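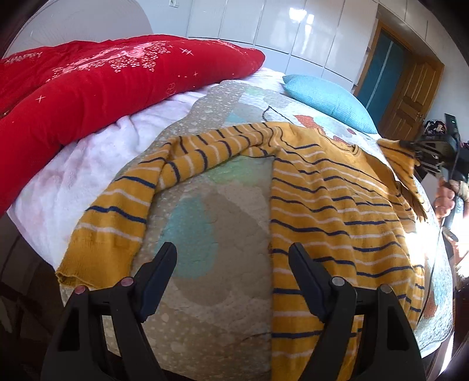

Striped knitwear: folding on the bed
Ranoncombe household pages, gallery 4. Updated 19th May.

These notes cover long-sleeved tops in medium-weight knit, folded on a bed over a quilt. A quilt gives more grip than a table top and the garment creeps less while the sleeves are being placed. The method is the one used for the Driltow drawer layout, with a finished width of one drawer section.

Laying out
Mustard-yellow top, navy and white stripes, long sleeves with ribbed cuffs. Untwist each sleeve from the shoulder down before moving the body. Lift by a corner, let the fabric hang, then lower it.

Stripes as a guide
On the body the stripes should run straight from side seam to side seam. A curve means the knit is stretched or the layer beneath has bunched. Smooth from the middle outwards - do not pull on the hem.

Edges and cuffs
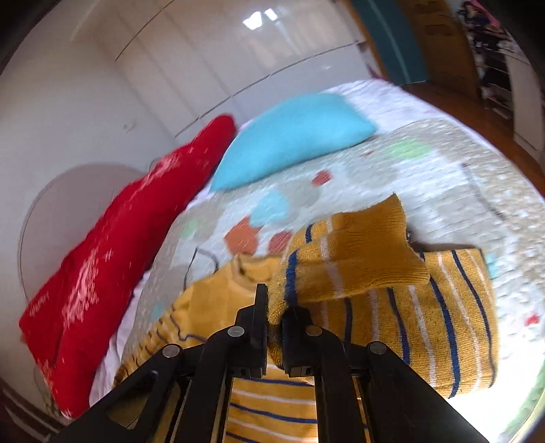

Take hold of the edge itself, with as little of the body as possible. Cuffs go in last and lie flat across the back panel, one over the other. Ribbing that is folded double leaves a ridge in the finished stack.

Storage
Fold in thirds lengthways, then in half from the hem. Stand the folded top on its edge with the neckline down. Heavier knits stay on the shelf until September.

Next gallery: Tedwood shelf dividers, fitting and spacing.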